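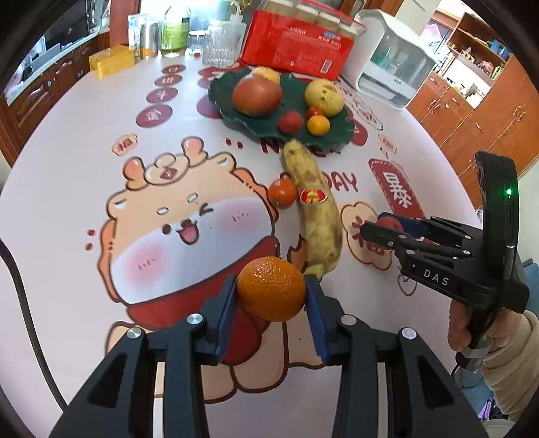
Categories: Home & Kitchen > Food Storage > Fruit and Vegetables

Should mandarins and tomatoes be refrigerated or kept at room temperature?

Our residents' dining room in Dormont serves fresh fruit and salad vegetables every day. Deliveries arrive on Monday and must last until the following Monday. At present the mandarins and the tomatoes are placed together in one refrigerator drawer. Several residents have remarked that the tomatoes lack flavor, and last February a large part of one mandarin delivery had to be discarded because of mold. I would be grateful for guidance on the correct storage of each, and on whether the two may be kept side by side.

Trevor Tapley

Feng-yi Fung

The two should be handled differently.

Mandarins may be left at room temperature for several days if they are to be eaten promptly. For a full week, refrigeration is preferable. Place them in a mesh bag or an open bowl and avoid sealed plastic, which traps moisture against the peel. Inspect the fruit on arrival and again midweek. Any piece with a soft spot or broken skin should be removed at once, as mold passes readily from one fruit to the next. Do not wash mandarins before storing them. Rinse them at the time of serving.

Tomatoes that are not fully ripe should remain on the counter, out of direct sunlight, with the stem end down. Cold interrupts ripening and dulls the flavor, and this is very likely the cause of the complaints you describe. Once fully ripe, they may be moved to the refrigerator for a few days if they cannot be used immediately. Return them to room temperature before serving — an hour is normally sufficient.

As to keeping them together, ripening tomatoes give off ethylene gas. Mandarins are not especially sensitive to it, so a short time in the same bowl will do little harm. Leafy greens and cucumbers are a different matter and should be kept well away from tomatoes.

If your supplier permits it, I would also request tomatoes at mixed stages of ripeness. The firmer ones can then be held for the second half of the week.

Kieran Parsons

We have always refrigerated everything at our facility and have received no complaints. Tomatoes on the counter attract fruit flies in warm weather.

Howard Furnival

I concur with the first reply regarding tomatoes. Please note, however, that cut tomatoes must be refrigerated without exception and should not stand out for more than 2 hours during service. The same limit applies to peeled or segmented fruit on a buffet.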